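Open afternoon at the Sikell workshop, Rosuditz

I visited the open afternoon of Sikell in September, together with my neighbor, who repairs washing machines and wanted to see if robots will take his work. The workshop is on the upper floor of an old building near the Rosuditz freight station. Entry was free, but one had to register by e-mail, and I got my answer only the evening before.

We were 7 visitors in our group. First there was a talk of twenty minutes in the hallway about the company. Sikell started with machines for sorting screws, and since 3 years it works on robots for the household. The project with two arms is called Voyle. The speaker told us they have recorded 2,000 practice runs until now, most of them with laundry and trash. I found the talk a little too fast, but the printed sheet was good and I kept it.

After this we went to the practice room. I expected something like a laboratory, with metal tables. It has carpet, and the robot works down on the floor with ordinary household things. The first task I watched was with clothes and a small white basket.
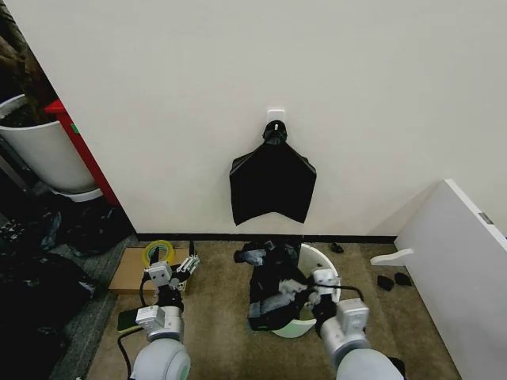

Voyle with the clothes basket, right gripper inside.

Cloth is difficult for a robot, the engineer explained, for the reason that it never lies the same way two times. My neighbor asked how strong the fingers can press. She answered that they keep the force low in this room, and that the software team changes the limit often. A boy in our group wanted to know if it can fold a T-shirt. For the moment it cannot, she said, and they do not plan it for this year.

There was a break with coffee and very good plum cake. In the corridor hung a poster of Gunport, an older project for closing windows, which was stopped. I would have liked to hear more about it.

The other task was the trash bin. It sounds simple, but the bag is thin, and the two arms have to share the work at the rim.

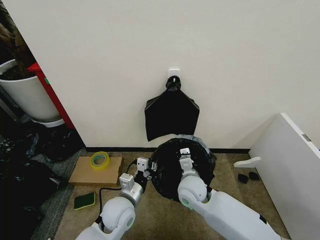
Both grippers at the bin with the black liner.

I stood quite near and looked mostly at the fingers. One gripper was pinching the edge of the bag at the rim while the other was pressing on the plastic over the opening. At home I do this without thinking, and I never noticed that I need both hands for it.

The whole visit took 60 minutes without the break. Questions were welcome at all times, also from the children. If you go, take the stairs on the courtyard side, the front door is locked in the afternoon. My neighbor has already registered for the next one.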